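Animal guessing game, French edition: gallery

Posted 19 May 2026 by Ingegerd Sundqvist

Nadège Chauvin lent us this flip-up animal game for the French table at the Laneck language club. It plays like the face-guessing game most people know, but with animals and their French names on the cards. We played 3 rounds with it and will bring it out again in July. 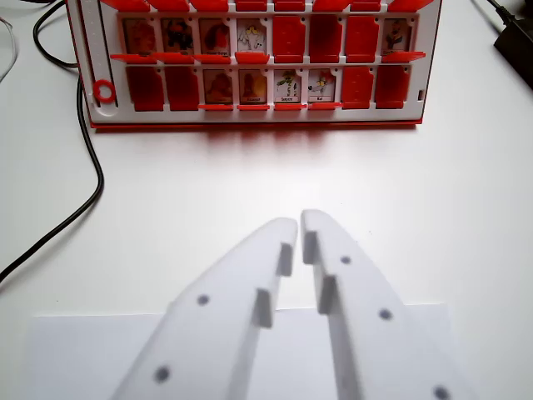 The board on the white table, some windows up and some already closed.

The usual first questions are about size, color and legs. "Est-ce qu'il a des ailes ?" is a good one for beginners, and it closes a lot of windows if the answer is no.

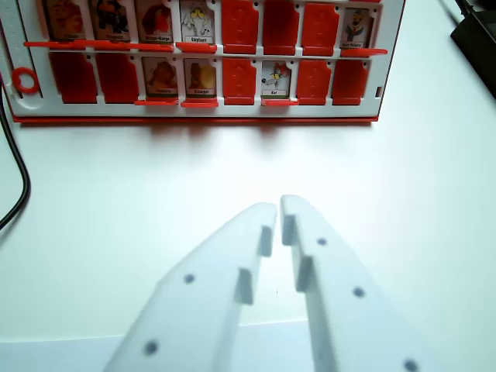
Top row with the elephant still standing. The card to its left looks like the robin, "Rouge-Gorge".

Players answer in full sentences if they can. We let new people use a word list for the first round, then put it away. The list has the animal names with their articles, plus a few verbs such as voler, nager and ramper. 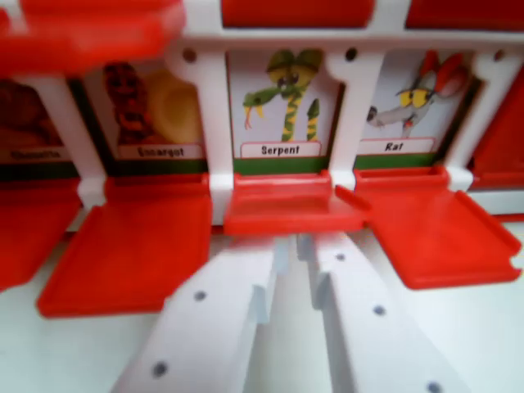

Chenille and escargot gave people the most trouble to say. Serpent and rat look easy because English has the same words, but the final t is silent in both, and English speakers tend to sound it. Nadège had everyone repeat them before each round.

The next question after legs is often about where the animal lives. That one can start an argument, so we agreed that the person holding the secret card decides.

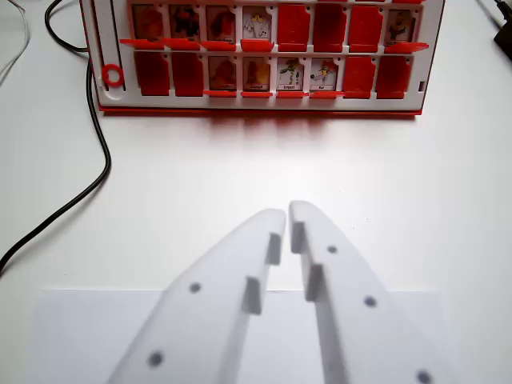

A full game takes 9 minutes with two confident speakers and a good deal longer with beginners. Pairs work best, with one person asking and the other working the flaps. If you would like to borrow the game for a class, ask Nadège at the next meeting.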